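Lemon Tricks, Tested and Mostly Found Wanting

Every few months somebody sends me another list of things a lemon can do. It will scrub the sink, shine the faucet, chase off ants, whiten the sheets, freshen the disposal and cure the cutting board of onion. I have a kitchen, a bag of lemons most weeks and a suspicious nature, so I have been working through these lists for a while now. A few of the tips hold up. A good many of them are a way to use up a fruit that would have been happier in a glass of iced tea.

Below is what I still do, what I quit doing, and a few things I never should have started. Your kitchen may differ. Your water certainly will, and with anything involving limescale that matters a lot.

Buying them

The standard advice is to pick a lemon that is heavy for its size. I agree with it, grudgingly. A heavy one has more juice and a light one is mostly pith. You do have to pick up more than one to know, and the people who write these tips seem to think you can tell by looking. You can't.

Thin, smooth skin is supposed to mean juicy. Usually true. Thick, bumpy skin is supposed to mean dry, and that one I trust less. I've had knobby lemons that ran all over the board. If you want zest, the thicker peel is easier to work with anyway, so don't be talked out of it.

Color tells you less than you'd think. Deep yellow looks better in a bowl. A paler one will make the same lemonade. Green patches bother some shoppers, but they've never bothered my salad dressing.

The bagged ones are cheaper and you will get one bad lemon per bag. Factor it in. Turn the bag over in the store and look at the bottom, where the soft one always is. The Appiah market on our side of town sells singles out of a bin, and I'll pay the extra when I only need two.

Spots, bruises and when to give up

The food-waste people say to keep everything, and the food-safety people say to throw everything out. Neither of them is paying for your groceries. My own rule is short. A small dry brown spot on the peel is a blemish, and I ignore it. A darker patch gets pressed with a thumb. If it's firm, the lemon goes to the front of the line and gets used that day. If my thumb sinks in, or there's any fuzz, white or green, it goes in the trash, and whatever it was touching gets washed and looked over.

Do not cut the moldy part off and use the rest. I know your grandmother did. Citrus is soft and wet inside, and what you see on the peel is seldom all of it.

Marks under the skin are harder to judge by eye, and a peel with a shadow across it can look bruised when it isn't. Turn the fruit toward the window before you decide. A slightly lumpy lemon with pale, buttery skin and one little dark spot is a perfectly decent lemon, and I'd cook with it.

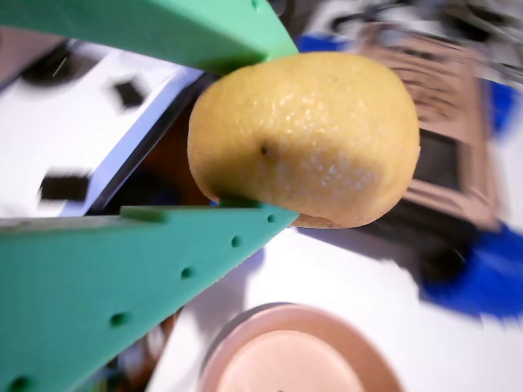
Storing them

1. Counter or fridge. The bowl of lemons on the counter is decoration. In my kitchen they start going hard within the week. In the fridge they last far longer, and I stopped arguing with that some time ago.

2. The sealed bag. This is the one storage tip that surprised me. Whole lemons in a zip bag with the air pressed out, in the crisper drawer, stayed good for weeks. Dry them first. A wet lemon in a closed bag is a science project.

3. The jar of water. You've seen this one, lemons bobbing in a big jar in the fridge. It works, in that they stay plump. It also takes up half a shelf, and you have to change the water, and you will forget to change the water. The bag does the same job flat.

4. Cut halves. Face down on a small plate, or cut side against a bit of wrap. Two or three days. I own a Fernine citrus saver, a plastic dome with a little spike in it, and I can't say it beats the plate. It does roll off the shelf more.

5. Freezing juice. Yes, do this. Ice cube tray, then into a bag once they're solid. Measure what one compartment of your tray holds before you start, or you'll be guessing at every recipe afterward.

6. Freezing whole lemons. They thaw into mush. The mush gives up its juice easily enough, so it isn't a disaster, but don't plan on slices. If you want the zest, grate it while the thing is still frozen. That part is easier than grating fresh, I have to admit.

Getting the juice out

Rolling a lemon on the counter under your palm helps. So does having it at room temperature. The microwave trick, where you give it a few seconds first, helps a little more than rolling and makes the kitchen smell nice, but a lemon that has gone too long in there comes out scalding in the middle. Ten seconds, then stop and feel it.

The trick with the skewer, where you poke a hole in one end and squeeze out what you need without cutting, is popular with people who film things. You get a thin squirt, some of it on your shirt. Cut the lemon.

A hinged squeezer goes cut side down, with the dome of the peel facing up toward you. It looks wrong, and plenty of people do it the other way for years. I was one of them.

Cleaning with lemons

Cutting boards. Coarse salt and half a lemon, rub, wait five minutes, rinse, stand the board up to dry. It takes off the onion smell and some of the staining. It does not disinfect anything, whatever the list says. If you've had raw chicken on there, use hot water and dish soap first.

Faucets. A squeezed-out half pressed over the end of the faucet and held on with a bag and a rubber band will loosen scale. I left one on for 80 minutes one Saturday and most of the crust wiped away. Vinegar on a rag did the other faucet just as well for less money. Keep lemon off brass plating and anything with a coating you're fond of.

Stone counters. No. Marble and limestone will etch, and you'll have a dull spot to remember the tip by. I've read posts saying that diluting it makes it safe. Try that on somebody else's marble.

The microwave. Slices in a bowl of water, run it until the window steams up, leave the door shut a few minutes, wipe. This works. I suspect it would work nearly as well with plain water, the steam being what softens the splatter, but the smell is an improvement, so the lemon stays. Let the bowl settle before you lift it out.

The garbage disposal. Peels make it smell better for an afternoon. If it smells bad again by morning, there's gunk under the rubber flap, and no amount of peel is going to reach it. Turn off the power, get an old toothbrush and clean the flap on both sides. Unpleasant job. I'd also cut the peels small or leave them out if your drain is slow to begin with.

The dishwasher. A lemon half on the top rack. I ran it through several loads and could see no difference in the glasses. What I could see was seeds in the filter.

Windows. Streaks. Also, later, flies.

Ants. Lemon juice along the sill will mess up their trail for a while, and then they make a new one next to it. Find the crumb they're after. Caulk the gap.

Sprays and bottled stuff

Infusing peels in vinegar for two weeks gives you vinegar that smells somewhat like lemon. It cleans like vinegar, and carries the same warnings about stone. I make a jar now and then when there are peels around, and I've stopped telling people about it as if it were a discovery. Never mix it with bleach, and I mean never.

Then there are the store bottles with a lemon on the label. Sterolier makes a lemon degreaser that I use on the range hood — it cuts grease fine, and as far as my nose can tell it has never met a lemon. Brurnstead sells a lemon wood polish. It made my table shiny and then it made my table dusty. A barely damp cloth, and a dry one after it, has done better by that table than anything in a bottle.

What I still do

Buy heavy, bag them dry, keep them cold. Thumb-test the dark patches. Freeze the juice before a trip. Salt and half a lemon on the board when it smells of onion, and a bowl of slices in the microwave when somebody has exploded the chili.

The rest of the list I've let go. If you've had better luck with the ants than I have, write and say so, but tell me how long you waited before you checked.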